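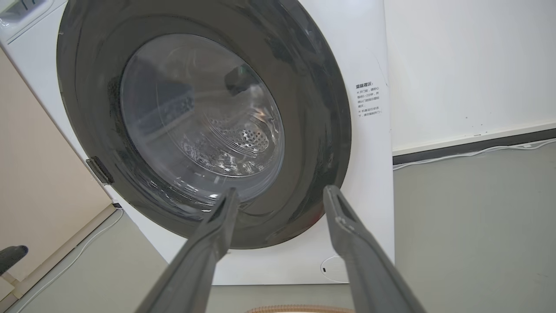
Automated laundry handling is the use of general-purpose robots to carry out the manual steps of domestic washing: collecting and sorting clothes, loading and unloading a machine, drying, folding and putting away. The washing cycle itself has been automatic for decades, and research is concerned with the labour on either side of it. Front-loading machines are a common test object. A closed round door with a glass window presents a curved, reflective surface on which depth sensors perform poorly, and the metal drum behind it adds further highlights. Printed instructions on the cabinet, such as a Chinese notice asking the user to wait one to two minutes before opening the door and not to force it, set a timing condition that a controller must either read or be given in advance.

Door operation

Opening a washer door requires a gripper to find the handle or the recess behind the rim, apply a pull and then follow an arc about the hinge. Position control alone tends to load the hinge when the estimated radius is wrong, so most systems add some form of force limit. Door locks complicate the task. A lock that has not yet released feels much the same to the arm as a poor grasp, and repeated attempts can damage the latch. Yen and Abella proposed a fixed delay followed by a single low-force trial pull, a method later adopted in the Plikden controller.

Loading and unloading

Loading is the better-developed half of the problem. Garments can be dropped into the drum in bulk, and errors are mostly limited to sleeves caught in the door seal. Unloading is harder. Wet fabric clings to the drum wall, tangles with neighbouring items and changes shape when lifted. Small articles such as socks are often left behind, and the view into the drum is blocked by the arm once it enters.

Evaluation

The Plustcombe trials, directed by Mylene Salazar, recorded 1,214 door-opening attempts on 19 models of washer. The arm succeeded in 74 per cent of attempts without human help. Failures were grouped by cause, with missed grasps the largest category and locked doors the second. Full unloading was tried on only 8 of the models, and no overall rate was published.

Present status

No general-purpose robot is in routine unsupervised use for household laundry. Dumlao has argued that commercial laundries, with uniform machines and known loads, will adopt the technology before homes do. Pascual disputes this, noting that such sites already use tilting washers and conveyors that remove most of the handling.

See also: Vadport gripper; Policarpio folding test; Deformable object manipulation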